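Burnside gripper

The Burnside gripper is a hand-held two-jaw gripper tool designed for construction at home or in a small shared workshop. It was developed by Shuzhen Shi and Damian Jabłońska, two members of the Promholm workshop, and it is named after the street where the workshop has its entrance. The tool is moved by the hand of the user and carries a camera that looks forward over the jaws. Recordings from the camera serve later for teaching a robot arm the same motions. The design is published together with drawings, a parts list and a building guide.

Hand-held grippers of the two-jaw type, in use in a home. In the first picture the jaws hold a wrapped rice cracker, in the second a round plastic bowl with a light-green rim. 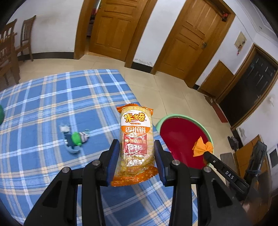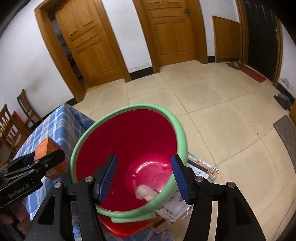 History

The work on the gripper began as a side project. Shi wanted to build a small robot arm for her kitchen, but she found that steering the arm by a joystick was slow and gave motions of poor quality. Jabłońska proposed to separate the hand from the arm, so that a person could carry the hand and perform the task directly. The first version was made from plywood and two door hinges. It could hold a cup, but the jaws did not stay parallel and the cup turned in the grip.

The second version used printed parts and a proper linkage. It was shown at the open evening of the workshop on 9th August, where visitors could try it on objects from a box. Several visitors reported that the handle was too thick for small hands. A thinner handle was drawn by Dagmar Šimek in September and has been the standard one from that time. The older handle remains in the files for users who prefer it.

Construction

The gripper consists of a handle with a trigger, a base plate, two mirrored linkages, two fingers and a camera mount. Each linkage is a parallelogram, so the finger keeps its angle while it opens and closes. The trigger pulls a thin steel cable, and a return spring opens the jaws when the trigger is released.

The structural parts are printed in PETG. Builders have also used PLA, which is easier to print but becomes soft if the tool is left in a car in summer. The pads of the fingers are printed separately from a flexible filament and are glued to the fingers. They wear down with use and should be considered as consumable parts. A pad can be removed with a flat knife after warming the glue.

The pivots are the most delicate part of the build. The hole must be reamed by hand until the screw turns without force. If the hole is too wide, the finger moves sideways and the two pads no longer meet. If it is too narrow, the return spring can't open the jaws completely. The guide recommends testing every pivot alone before the linkage is assembled, and to put a small drop of thread lock on the nut only at the end.

Parts

A complete gripper requires the following parts in addition to the printed ones:
Pivot screws with lock nuts
Washers, nylon, thin
Steel cable, 400 mm, with one end stop
Return spring
Camera with wide-angle lens
USB cable with angled plug
Base plate, aluminum or printed
Contact glue for the pads

The camera

The mount accepts the Vastar camera board and, with an adapter, most small boards of similar size. A wide-angle lens is necessary, as the fingers and the surroundings must be visible at the same time. The lens bends straight lines strongly near the borders, and this is corrected in software if the user needs it. The calibration is made with a printed checkerboard and must be repeated each time the lens is touched.

Focus is set by turning the lens ring until the tips of the fingers are sharp, and then fixing the ring with a drop of paint. Exposure should be locked before recording. With automatic exposure, a shiny wrapper close to the lens can make the rest of the room change brightness during a motion.

Variants

The Mackay variant, by Omar Chamoun, has longer fingers and is intended for reaching into deep containers. It is weaker at the tips, and Chamoun advises not to lift more than 500 g with it. Giorgia Fiore made a left-handed version in which the trigger and the cable guide are mirrored. Two grippers, one of each hand, can be used together when one object must be held while another is placed.

Known problems

The steel cable may fray at the end stop, and early builds used a stop with a sharp edge which should be filed round. The adapter for other camera boards hides one screw of the base plate, so the base plate has to be tightened before the adapter is mounted. Revision 7 of the drawings contains a wrong hole distance in the left linkage. It was corrected in the following revision, but copies of the old file are still in circulation.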